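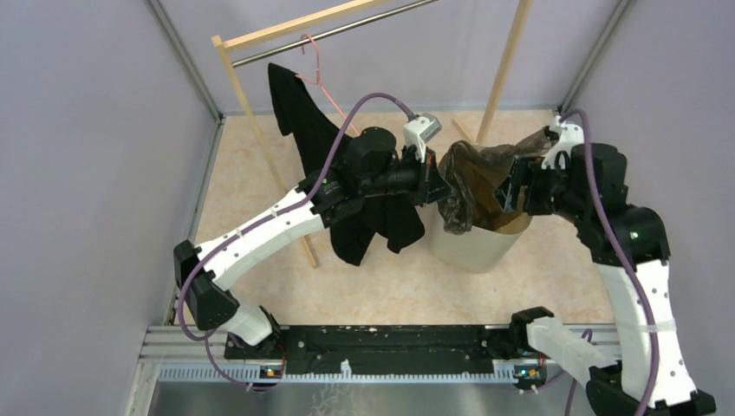
Tempo de leitura: 4 min

Trocar o saco do lixo é uma tarefa de um minuto que, em minha casa, demorava bastante mais. O saco escorregava para dentro do balde, a borda ficava torta, e ao terceiro dia havia borra de café entre o plástico e a parede. Passei uma parte de julho a tratar do assunto com algum método e deixo aqui o registo, sobretudo para não ter de redescobrir tudo quando mudar de balde.

Primeiro ponto: a medida. Os sacos vendem-se por litros e os baldes também, mas os dois números não se referem à mesma coisa. O volume do balde é o volume útil até à borda. O do saco é o volume do saco cheio, sem contar o plástico que tem de dobrar para fora. Quem compra pelo litro certo fica sem aba. O que interessa medir é o perímetro exterior da boca e a altura interior. O saco aberto tem um perímetro igual ao dobro da sua largura plana, e é esse valor que se compara com o do balde.

O meu balde tem 80 cm de perímetro na boca. Um saco com 40 cm de largura plana, em teoria, serve à justa; na prática não entra sem ser esticado e rasga na soldadura lateral. Com folga a mais, a aba desce sozinha com o peso. Acabei por fixar 7 cm de folga no perímetro como valor de trabalho. Com isso a aba fica encostada sem ser forçada e o excedente recolhe-se num só nó pequeno, do lado de trás.

Segundo ponto: a altura. Para além da altura interior do balde, o saco precisa de metade da largura do fundo, que é o que se perde quando o fundo plano abre, e ainda da aba. Uma aba de três dedos chega para um balde de secretária. Para o da cozinha uso a mão inteira.

Terceiro ponto: a ordem das operações. Durante anos enfiei o saco fechado no balde e abri-o lá dentro, a puxar pelas bordas. É a pior sequência possível, pois o ar fica preso entre o plástico e a parede e empurra o fundo para cima. A sequência que uso agora:

Separar as duas faces do saco na boca, esfregando a borda entre o polegar e o indicador. Com os dedos secos o plástico fino não abre; um pano húmido ao lado resolve.

Sacudir o saco uma vez, na vertical, para abrir o corpo.

Passar a borda por cima do lado mais afastado do balde e segurar com uma mão.

Puxar o lado oposto com a outra mão e dobrar para fora. As duas mãos trabalham de frente uma para a outra e nenhuma larga antes de a outra ter dobrado a sua parte.

Empurrar o fundo com o punho, devagar, levantando um pouco a aba de um dos lados para o ar sair.

Acertar a aba a toda a volta e só depois dar o nó no excedente.

A Adjoa Annan, que leu o rascunho, sugeriu um furo no balde, perto do fundo, para o ar sair por aí. Funciona. Também deixa sair líquido quando o saco verte, e por isso reservo o furo para baldes de papel. Nos da cozinha continuo com a aba levantada.

Sobre a cor: prefiro o cinzento-escuro translúcido ao preto opaco. Vê-se o suficiente para perceber se alguém deitou vidro no indiferenciado e não se vê tanto que incomode quem passa. Um balde claro por fora tem a vantagem de denunciar logo a sujidade na borda, e limpa-se mais vezes. O Georges Nseir defende exatamente o contrário, com o argumento de que um balde preto parece sempre limpo. Não chegámos a acordo.

Quanto ao material, experimentei três marcas. Os Rodance são finos e macios, dobram bem, mas a soldadura do fundo cede com restos molhados. Os Flulcombe são mais rígidos e fazem barulho; a aba fica onde a pomos. Os Destham trazem fita de fecho, coisa que dispensa o nó de trás, já que a própria fita aperta a boca contra o balde. A fita, porém, ocupa a bainha, e a bainha é a zona onde o plástico menos estica. Para a minha medida, ficaram os Flulcombe. Um rolo por mês, comprado ao sábado com o resto das compras.

Fica uma nota sobre a localização. O balde partilha o canto com o cabide de madeira clara onde penduro a roupa de trabalho, e a proximidade tem consequências. Um casaco comprido toca na aba e vai puxando o saco cada vez que se tira ou põe a cruzeta. Com peças curtas o problema desaparece. Com peças compridas, convém desviar o balde ou rodar o varão. Roupa preta, além disso, mostra todo o pó que sobe quando se sacode um saco novo, e hoje sacudo-o virado para o outro lado.

A superfície por baixo também conta. Um balde leve e vazio desliza num tampo liso assim que se puxa a borda do saco só de um lado. Duas tiras de borracha coladas na base eliminaram isso. Cortei-as de um tapete antiderrapante Bataineh de que só tinha usado metade, e colei-as com cola de contacto, depois de passar álcool no plástico. A primeira tentativa, com fita de dupla face, descolou em menos de uma semana.

Falta resolver o armazenamento dos sacos. Guardar o rolo no fundo do balde, debaixo do saco em uso, é prático até ao primeiro derrame. Tenho o rolo enfiado num tubo de cartão dentro do armário, com uma ranhura por onde sai a ponta, mas o picotado prende na ranhura e o saco seguinte vem agarrado. Vou tentar uma ranhura mais larga e atualizo o texto se der resultado.

Contacto | © Todos os direitos reservados | Voltar ao topo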